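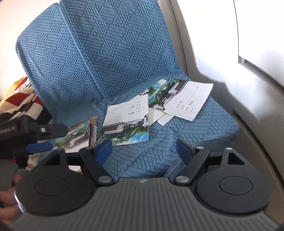
## Recording an older relative's language at the kitchen table

Most advice on this comes from people selling recorders. I've taped my uncle's Malayalam and his neighbour's Badaga over one long winter, and I don't buy much of it.

- Turn the fridge off at the wall. Set a phone alarm for 50 minutes so you remember to turn it back on. The "noise removal" in the Vilteck app also removes half the consonants.
- A folded tea towel under the recorder does the same job as the $97 Hegde isolation pad. I borrowed one from Lorne Ross and couldn't hear the difference. Neither could he, and he'd paid for it.
- Say the date, the village and the speaker's name aloud at the start. File names get changed. Speech doesn't.
- Don't hand over a printed word list. You'll get 300 words in a reading voice and no grammar. Ask how the pickle was made. 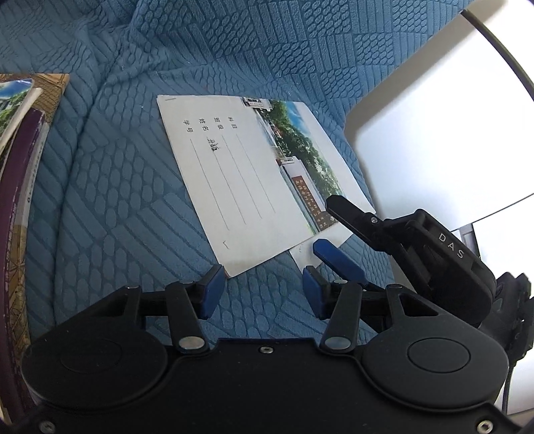 The pickle question gave me more verbs in one sitting than the list had in a month, though Sharada Rodrigues reckons I just got lucky with a talkative cook. Maybe. Try both and keep whichever tape you can stand to listen to again.

Be wary of automatic transcripts too. Iltusum claims to handle "all dialects". It gave my uncle's word for a grinding stone four different spellings on one page, none of them his. I went back to pencil, with the time on the recorder written in the margin.
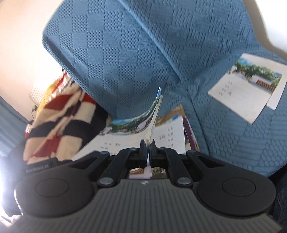
**Do I need to store the recordings in a special archive format?**

Plain WAV is fine, kept on two drives in two different houses. I'd be slow to pay for anything fancier, and I'd never delete the original after trimming the coughs out of a copy.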